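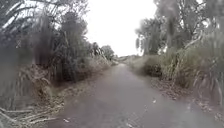
My least favorite chore in the world is clearing leaves, and I've spent most of March wondering when a machine is going to take it off my hands. I look after the back path at Flultham (well, me and whoever I can talk into it), and in my head it's the perfect robot job. It's long, it's boring, it's paved. Drive along, push the leaves to the side, come back, plug yourself in. How hard can it be?

Pretty hard, according to my friend Saskia Sheehan, who fixes floor scrubbers for a living and had a good laugh at me over lunch. Her scrubbers do fine in a warehouse, where the floor stops at a wall and the wall never moves. A path with no curb is a whole other thing! Where does the asphalt end if the dirt and the old leaves have crept over it? I know, more or less, by eye. I also know that a stick can be kicked aside and a clump of grass leaning in should be left alone until I bring the shears. She says that kind of knowing is the expensive part.

I did try one thing. Omwood has a little sweeper called the Noh, and they let me borrow one for 10 days. On the patio it was great, I'd have one tomorrow. On the path it kept wandering onto the soft edge and sitting there with its brush going around — I rescued it 9 times the first afternoon and after that I walked next to it, which is a funny way to save labor. It also treated every twig like a wall. Dry leaves on flat pavement, though? Gone. I was jealous of how patient it was.

The indoor stuff is further along, I think. My vacuum gets most of the hallway without me, and I've stopped picking up after it except for the cat's string. Laundry, no. Dishes, no, unless you count the dishwasher, and I do count it, it's the best robot I own.

So for now it's me and the rake. The Noh goes back to Omwood this week and I've told them I'd happily try the next one, if they can teach it what an edge is. If you've had better luck with something on a rough path, leave me a comment, and tell me what it does with sticks!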